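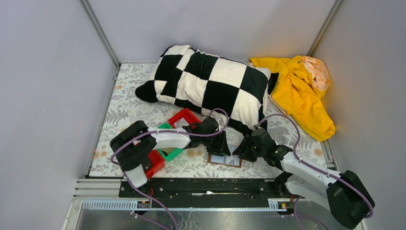
The leaf and blossom pattern, in off-white, grey and pale orange.

I bought the Pokby wipe-clean tablecloth from Husura in March, in the size 200 cm long, and it has been on our kitchen table every day after that. We are a family of five and we eat all meals there, so I think I can say something useful now.

The cloth arrived folded in a flat packet and the creases were very strong. The leaflet says to leave it overnight and they will go. Mine needed nine days, and one crease near the corner I can still feel with my hand. Garside sends theirs on a cardboard roll, and I wish Husura did this also.

Cleaning is the best part. Tomato sauce, coffee and felt pen came off with a damp cloth. Turmeric did not - there is a yellow shadow where my plate stands, and lemon juice made it only a bit lighter. Please do not put hot pans on it. The leaflet gives 70 degrees as the limit.

The underside is a soft fleece and it does not slip. You can cut the edge with normal scissors and it will not fray, but draw the line first. I did not, and my short side is a little wavy.

I paid 26 pounds. My old one from Sumonby was cheaper and cracked at the corners in its second winter. This one has no cracks so far. Four stars, I took one away for the creases.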